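Dusting and clearing the tables at Zollia
August
By the Lekico gallery desk

Zollia is one large room with a rectangular table, a small round one and whatever people leave on them. We go over the tabletops twice a day, once at 8 and again in the late afternoon. This page covers the table part of the job. The floor and the windows have their own gallery.

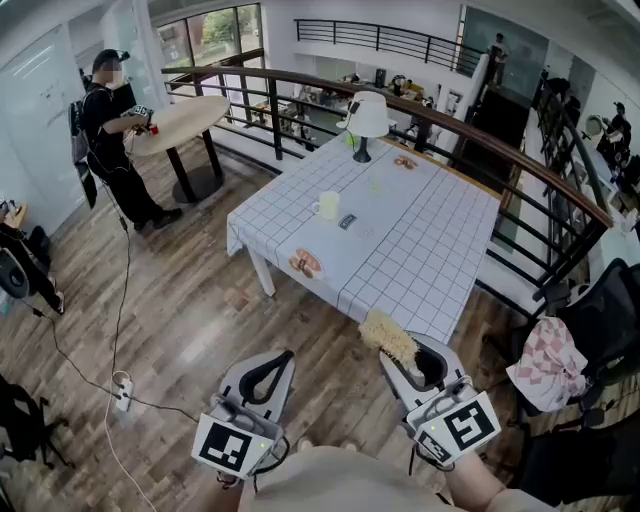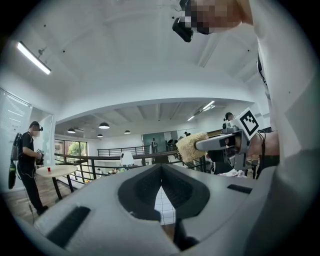
The duster out by the long table and its grid-pattern cloth (first), and the round table with a small red cup on it (second).

The long table takes the most time. The cloth stays on during the week, so dust has to come off it lightly or it gets pushed into the weave. We start at the far end and work toward the near edge. The lamp gets lifted, dusted under and put back in the same spot. The shade is done last with a clean part of the duster - no spray on it.

Mugs go to the kitchen before any dusting starts. Phones and cards go in the tray by the door, and anything still there at closing is written in the book.

The round table is quicker. It gets one pass with the duster, then a damp cloth on the top and a dry one on the base. Both tables together should take 15 minutes.

Dusters are shaken outside after each round and washed by hand every 2 weeks. We tried the Drullimix cleaner on the tabletops last winter and went back to plain soap and water - it left a film on the round one.

The tablecloth pattern is listed as Peng 2475, for anyone who needs to order another. The spare is on the top shelf of the linen closet.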